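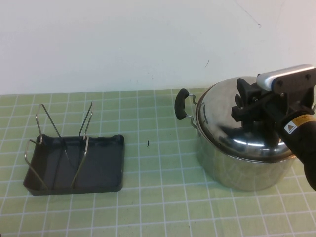 *Clandberg Old Buildings Walking Club*

So I finally did the Sidmont loop, the one people in the club have been nagging me about since June, and I have thoughts. And sore feet! It's only 2 miles if you go straight around, but I never go straight around anything. I have to cross the street and squint at every cornerstone, so give yourself a whole morning.

I started at the old Tekleab Hotel, down by the rail yard. If you've only ever driven past, you've missed the best part, because the good side faces the tracks. That's where travelers got off, so that's where the fancy brickwork went. The street side is pretty plain and has a vape shop in it. Go around back and look up at the arches over the third-floor windows. Two of them have little carved faces, and one looks a lot like my old gym teacher.

The lobby is open until noon and you can walk right in. The tile floor is original, the front desk is not, and the staircase is supposed to be haunted by a salesman who left without paying. I went up and down it twice and felt nothing except my knees.

From there it's three blocks uphill to the Fliltosex Building, and yes, that was the family's real name. It started out as a feed store with a dance hall upstairs. The story I grew up with is that 200 people were dancing up there the night the floor started to sag, and the band kept playing while everybody filed out. I've never found it in the newspaper, and I have looked (the library in Clandberg has the old papers on film, bring a sweater). My guess is it was a smaller crowd and a much duller evening. I still tell it the other way.

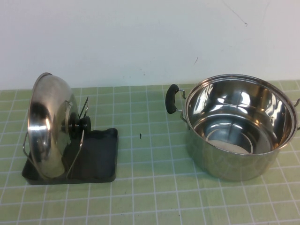
*Pot and lid*

The last stop is the old grade school, and that one made me a bit sad. The bell tower is wrapped in plastic and there's a fence across the front steps - you can still see the separate doors marked BOYS and GIRLS if you stand by the mailbox. I'd love to know what the plan is. The sign on the fence only says to keep out.

Park behind the hotel if you go, the meters on the hill are brutal. And eat before you start, the bakery I was counting on closes at 2 and I got there at ten past. Next month I want to try the cemetery road, if the mud lets up.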